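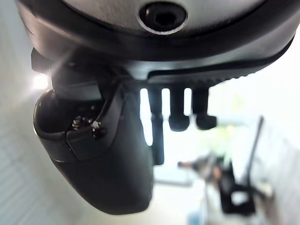
Budgeting for a small robot arm in the home workshop
Workshop Tips – Planning and Buying

The price of the arm is the number most buyers start with, and it is usually the least troublesome one. The notes below cover the items that get left off the first list. They assume a bench-top arm with a two-finger gripper, used for sorting, holding or light kitchen and workshop jobs.

Measure before you order
Reach is quoted from the base to the wrist. The gripper adds length, and so does anything bolted between the two. Our arm, a Minja, is listed at 600 mm. With the gripper on, the usable circle was 838 mm across at bench height, smaller than the brochure drawing suggests. Cut a cardboard circle to your own figure and lay it on the bench. If it overlaps a shelf, a door swing or a walkway, move the base position on paper now.

Payload
Subtract the weight of the gripper, bracket and cable from the rated payload. What remains is what you can lift. Leave a third of that unused. Full jars are heavier than they look – weigh one.

Items to put on the list
Mounting plate, with bolts long enough for your bench top
Gripper, if sold separately
Spare finger pads, two sets
Hex and Torx drivers in the sizes given in the manual
Emergency stop button on its own cable
Surge-protected outlet strip
Cable ties and a strain relief clamp

The Dritis gripper we priced came to $240 without pads. Pads were $54 a set. They are a wear part, so treat them as a yearly cost.

Screws and threadlocker
Buy good drivers. Small socket screws round out quickly under a worn key, and a rounded screw in a recessed hole means drilling. Use medium-strength threadlocker only where the manual calls for it, and keep it off plastic covers. Check wrist and finger screws monthly.

New or used
Used arms are worth a look if the controller is included and the password is known. Ask for a video of every joint moving through its full range. Walk away from a unit with no manual. Umholm sells refurbished units with a short warranty; the dealer in Stullville will let you run one on the counter first.

Timing
Lead times get longer after September. Order the mounting plate first – it can be drilled and leveled while the rest is in transit. Hold back a tenth of the budget until the arm has run for a month, then spend it on whatever has proved awkward. In our case that was a longer power cable and a second lamp over the bench.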